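Benthic grab sampling

Rezaul Paul
September 12, 2018

Benthic grab sampling is a method of collecting sediment, and the animals living in it, from the bed of a river, lake, estuary or sea. A weighted device with closing jaws is lowered from a vessel, shuts on reaching the bed and is raised with its contents. The method is used in environmental impact assessment, in the monitoring of dredging and outfalls, and in long-term studies of seabed life. It is distinct from trawling, which covers a long strip of bed, and from coring, which takes a narrow vertical column.

Principle

A grab encloses a known surface area of sediment, so that the animals found in the sample can be expressed as a density per square metre. The most common designs enclose 0.1 square metres. Smaller models are used in lakes and from light boats, where lifting gear is limited. The depth of bite depends on the weight of the grab and the firmness of the bed, and a sample is normally rejected if the jaws have been held open by a stone or shell, or if the surface of the sediment has been washed out during the lift.

Equipment

Three families of grab are in general use. Van Veen grabs have long arms which pull the jaws together as the wire tightens. Day grabs are held upright in a metal frame and are preferred where the sea is rough. Hamon grabs use a single scoop which swings through the bed and are suited to gravel, where paired jaws often fail to close. The choice is usually fixed at the start of a monitoring programme and kept for its full length, as results from different designs cannot easily be compared.

The vessel must be able to hold position while the grab is on the bed. Position is recorded at the moment the wire goes slack – not when the grab leaves the deck – and depth is corrected later for tide.
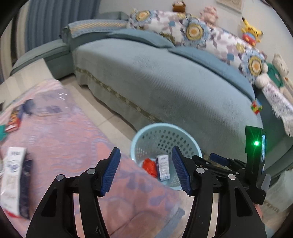
Why are several samples taken at each station?
Seabed animals are unevenly spread, and a single grab may fall on a dense patch or miss it altogether. Three to five replicates allow the variation within a station to be measured and set against the variation between stations.

Treatment of samples

On deck, the sample is first inspected and its volume measured. A small portion is removed for particle size and chemical analysis. The remainder is washed through a sieve, most often with a mesh of 1 mm in marine work and 0.5 mm in estuaries and fresh water. The material left on the sieve is preserved, commonly in a buffered formaldehyde solution, and labelled inside and outside the container.

In the laboratory the animals are picked out, identified to species where possible, and counted. Worms, bivalves and small crustaceans make up most of the catch in muddy ground. Part of the sorted residue is checked by a second analyst, and a reference collection is kept so that identifications may be reviewed in later years.

Use in monitoring

The Zurnthorpe estuary survey is a typical long-running programme. It was set up to follow the recovery of mudflats near a former dredging channel and has 14 fixed stations, sampled each July. By the end of the most recent season its archive held 1520 preserved samples. The survey is due to continue until 2035, when the licence conditions for the channel will be reviewed. Field work is carried out by Castance, with identification by the Munasinghe laboratory.

Results are normally reported as the number of species, the total number of individuals and one or more measures of diversity. A fall in the number of species, together with a sharp rise in a few tolerant worms, is widely taken as a sign of organic enrichment. Natural causes such as storms or a cold winter can produce similar changes, and reference stations outside the affected area are needed for this reason.

Limitations

Grabs take few large or fast-moving animals and may miss species that burrow deeply. They perform poorly on rock and on beds of large cobbles, where video or diver survey is preferred. The pressure wave ahead of a descending grab can push aside light surface material – a fault partly corrected by mesh windows in the upper faces of the jaws. Processing is also slow. A rich sample may contain more than 4000 individuals and occupy an analyst for several days.

In protected areas, permission may be required before any sediment is removed. At the Brorero bank, sampling is limited to stations clear of mapped seagrass, and a camera drop is made before each grab is lowered.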